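Making Set Custard in the Training Kitchen

Issued by the Granside Adult Cookery Programme
Last revised: 2020-09-08

This guidance sets out the method taught on the introductory desserts course for a baked custard served cold. The quantities given make 6 small portions. Learners who wish to prepare a larger batch should speak to their tutor, Niloufar Tabrizi, before the session begins.

Ingredients
Whole milk, 500 ml
Whole eggs, two
Egg yolks, two
Caster sugar, 60 g
Vanilla extract, one teaspoon
Nutmeg, freshly grated

Heat the oven to 150°C, or 130°C if a fan oven is used. Warm the milk in a heavy saucepan until steam rises from the surface. It should not be allowed to boil.

Whisk the eggs, yolks and sugar gently in a large bowl. Vigorous whisking brings in air and leaves bubbles on the finished custard. Pour the warm milk over slowly, stirring throughout, then add the vanilla and pass the mixture through a fine sieve into a jug. 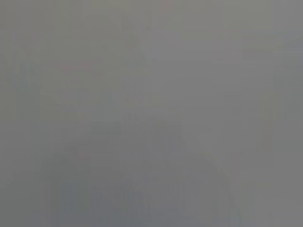
Granside kitchen, August

Stand the ramekins in a deep roasting tin and fill them from the jug. Grate a little nutmeg over each. Place the tin on the middle shelf and add hot water from the kettle until it reaches halfway up the sides of the dishes.

Bake for 35 minutes. The custards are ready when the edges are firm and the centres still tremble slightly. Ovens vary — begin checking after 30 minutes.

Lift the ramekins out of the water, leave them to cool for 20 minutes and transfer them to the refrigerator for at least two hours. Covered, they may be kept until the following day.

Method tested by Josiane Aubert and Afshin Kazemi.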